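Home / Local / Drumwood workshop opens its doors for a look at robot hands

A corner store's most ordinary job drew a crowd to Drumwood this September, when the Trallier workshop held its open day and let visitors try teaching a machine to bag groceries.

The doors opened at 10 a.m. and 174 people came through before closing, packing the front room so tightly at lunchtime that the second demonstration had to be run again for everyone stuck in the hallway. The star of the day was Skullach, the workshop's bagging project, and above all its hand-held grippers, which a person carries and works while a camera on the tool records the job up close.

"People expect us to start with something fancy," said Kálmán Virág, who leads the project. "Then they see us fighting with a shopping bag and they get it right away. Everybody has fought with that bag!"

Thin blue carrier bags did most of the work. Film that light folds over itself, clings and slides around, and a twisted handle can look like almost anything to a computer.
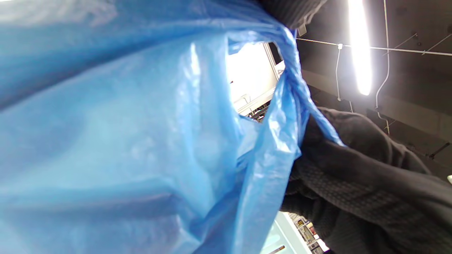

Hands on the grippers

Visitors could sign up for a turn, and the line never really got short. Wekesa Massawe, who ran the table, showed each newcomer how to hold the tool and how slowly to move, then stepped back and let them have a go. Kids were very good at it - better than several of their parents, by general agreement. 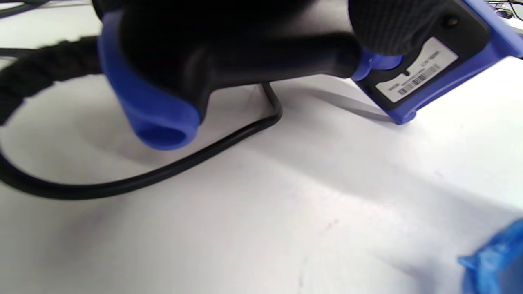
Massawe has spent two years on the grippers and loves talking about them. He took questions on weight, on grip strength, on whether the thing could fold laundry (someday, he hopes). One girl wanted to know why it was so bright, and he told her he simply likes the blue parts against the black body. Others asked about the thick braided cable coming off the side, and he was happy to talk wiring for as long as they would listen.

The team wants 729 recordings of the bagging job before winter, and turns taken by visitors will go toward that number. Virág said the clumsy ones are welcome too. 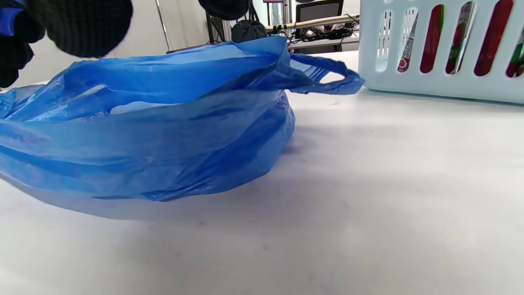

IF YOU GO

Trallier plans another open day at the Drumwood workshop in the spring, with room for 100 people at a time. Entry is free. Parking is behind the Mfaume building, a short walk away. Children under 12 need an adult with them to try the grippers.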